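Chapter 4
What the Bag Is For

Reading time: 5 min

Most books on running a household treat the waste bag as a finished subject. You buy a roll, you line the bin, you tie the top, you carry it out. The advice takes up half a page and is usually followed by a much longer section on labels and jars. This chapter gives the bag more room, partly since so much of what is said about it deserves a second look.

Start with the claim on the packet. A roll of liners will tell you a capacity, a strength and very often a promise about smell. The capacity is measured to the brim. Try closing a bag that is full to the brim. What you get is a knot the size of a walnut with two ears of film sticking out of it, and a bag that opens again on the stairs. The usable volume is whatever is left after you have kept back enough film to twist, and packets seldom mention it.

Kumudini Abeysekara kept a record of this for one winter in her building on Drolgate, where 11 households agreed to write down every bag they closed. By the end of February she had 184 entries. Her finding was modest, and she was careful to keep it that way: the bags that split were mostly the ones closed late. Thickness mattered less than the households had expected. Several of them had been paying extra for the heavy kind and filling it past the point where any film would hold.

I would not build a theory on 11 households, and neither did she. People who agree to write things down are already paying more attention than the rest of us, and a record kept on the refrigerator door has gaps in it. Still, it is more evidence than the packet offers.

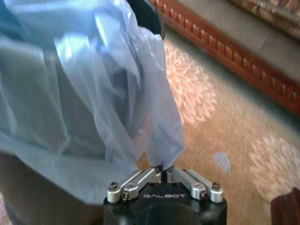

The neck of the bag is where most of the trouble starts. There are three common ways to close a plain bag without a drawstring. You can knot the corners in pairs, you can twist the whole top into a rope and tie that, or you can gather it and use a clip or a wire. Household manuals tend to favor the first and give it a diagram. Vaida Luik, whose cleaning course is used in a number of training kitchens, teaches the second and is rather fierce about it. Her argument is that a twist pulls the film in evenly from all sides, while corner knots leave two gaps that you then have to pretend are closed.

She is right about the gaps. I am less sure about the rest. A twist needs slack, a good hand's width of it, and it needs the air let out first. Trapped air is the reason a half-empty bag can look full and fight you all the way down the hall. Press it out slowly, with your face turned away, before you start to twist. If you squeeze a bag that is already tied, the air will find the weakest seam.

Then there is the question of where the work is done. Thin film snags on rims and handles, so a bag should be loosened all the way around before it is lifted. On a hard floor a small leak is a nuisance. On carpet it is an afternoon. Merike Paju recommends an old tray under any bag that has to be set down in a carpeted room, and this is one of the few pieces of advice in the field that I have never heard anyone argue with.

Color is another matter. Pale translucent bags are sold as the sensible choice for sorting because you can check the contents without opening them. That holds for paper and for bottles. With mixed waste you see a dark lump and learn very little - the sorting still has to be done before anything goes in. Some towns require particular colors, and those rules should be followed whatever one thinks of them.

In the sections that follow we look at liners by weight of film (4.1), at closures (4.2), and at the awkward loads that no liner suits, such as wet leaves, broken crockery and the contents of a vacuum cleaner (4.3). Section 4.4 takes up scented bags, about which I have very little good to say.

Before you go on, close three bags at home in three different ways and leave each one standing for 40 minutes. Write down which of them has started to open. Keep the notes, as you will need them for the exercise at the end of 4.2.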